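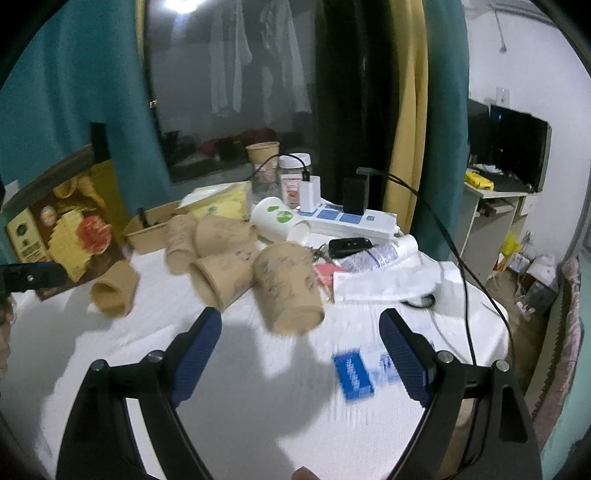 Forum > Office Life > Kitchens and Break Areas
New posts Search Members Rules Log in

Paper cups on the shared table, what do you do with them

kuldeep_m
We dropped the water cooler cups at our Ladton office in July and went over to brown kraft ones for tea and coffee. Since then the table by the window never gets cleared. Most of the kraft cups end up lying on their sides, a couple stay standing, and in with them you get a white cup with green circles on it, receipts, a car key fob and charging cables. People take a new cup every time they sit down. I ordered 1125 cups as a trial and there are 215 left. Do I buy real mugs, or put a bin at the table and leave it alone?

minttu_l
Buy mugs. We did it two years ago and the cup order went away. Everyone gets one mug with a name on the bottom. If it is dirty, it is your problem.

S_Rawat
Mugs are fine if you have a dishwasher. We don't. Ours sat in the sink until somebody gave up and washed all of them, and it was the same person each time. We went back to paper and I don't miss the mugs.

kuldeep_m
No dishwasher here either. There is a small sink down the hall, shared with the people from Tramum.

minttu_l
Then wash your own. It takes a minute.

S_Rawat
You say that, but 10 people at one small sink at 3 pm is a line down the hall.

shakuntala.k
I would look at the power strip first. You said charging cables. If the strip lives at the back of that table, people will sit there to charge, and they bring a drink with them. At our Purari office we screwed the strip to the underside of the table and ran the cables down one leg. It did not fix the cups completely, but spills near the plugs stopped being a worry.

kuldeep_m
It does, at the back with a USB charger and an adapter in it. One long cable runs down the right side of the table. I have not thought of that as part of the cup problem.

shakuntala.k
It is a bigger problem than the cups. Move it before you spend anything on mugs.

S_Rawat
Agree on the strip. For the cups, put a pen next to the stack. Kraft takes ink well and people keep a cup longer if their name is on it. We went through roughly half as many after that.

minttu_l
A paper cup used all day gets soft at the rim. I still say mugs.

kuldeep_m
Strip is getting moved this week. I will try the pen with the 215 and see how long they last. Bin is going at the end of the table, the end away from the door - otherwise it gets used for lunch.

shakuntala.k
Get one with a lid. Tea drips.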